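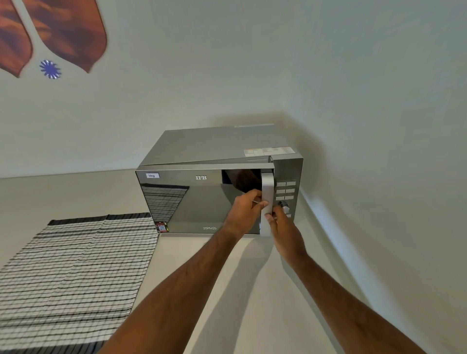 The vegetarian microwave on the pantry counter

About Halent

Halent runs shared lunch rooms and pantries for small workplaces. We started with a single counter in the Travemby building, where several offices had one sink among them and no place to heat a meal. Today we look after lunch rooms at 2 addresses, Travemby and Serrano House, with 1,580 square feet of kitchen and seating between them.

We don't cook and we don't sell food. Our members bring lunch from home, and we provide the room to store it, heat it and eat it in. The work behind that is mostly cleaning, restocking and fixing things.

What we provide

Each lunch room has refrigerators with labeled shelves, a sink, a kettle, drinking water, and plates and flatware for anyone who needs them. Tables are wiped down before noon and again after the lunch hour. Seating at Travemby is for up to 30 people. Serrano House is a little smaller, with 25 seats, and most teams there eat in two shifts.

Vegetarian equipment

Many of our members keep a vegetarian diet, and some prefer that their food not be heated where meat or fish has been. We keep separate microwaves for this. A vegetarian unit has a small white sticker reading "Veg" in the upper left corner of the door. Only vegetarian food goes in it, and that includes sauces and leftovers. Sponges and cloths for these units are stored on their own shelf and are not used anywhere else in the room.

If something goes in by mistake, tell the desk. We will take the unit out of use, clean the inside and wash the turntable before it goes back on the counter.

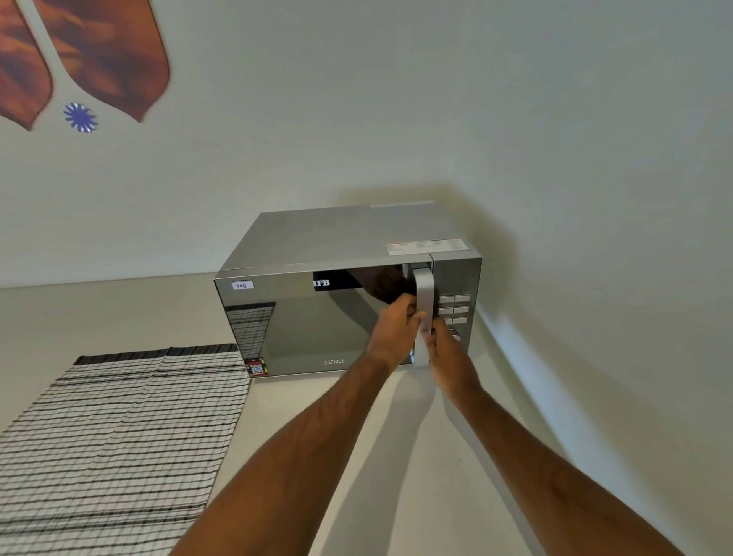 Both hands on the door handle of the IFB microwave

Care of the rooms

We ask members to cover their food, to use microwave-safe dishes, and to close the door gently. Spills should be wiped up right away – paper towels are next to the sink. Please don't leave food inside while you take a call. Fingerprints on the door glass are fine, we polish it every evening.

Inside surfaces are cleaned daily with warm water and mild soap. Once a month we pull every appliance forward, clean the counter behind it and check the cord and plug. Anything that fails the check is replaced or sent out for repair.

Joining

Membership is by office, with no limit on how often your staff use the room. Our next location, at the Lidamau workshops, is planned to open in March – offices there can ask to be put on the list now. To visit either of the current rooms, stop by the front desk between 9 a.m. and 4 p.m.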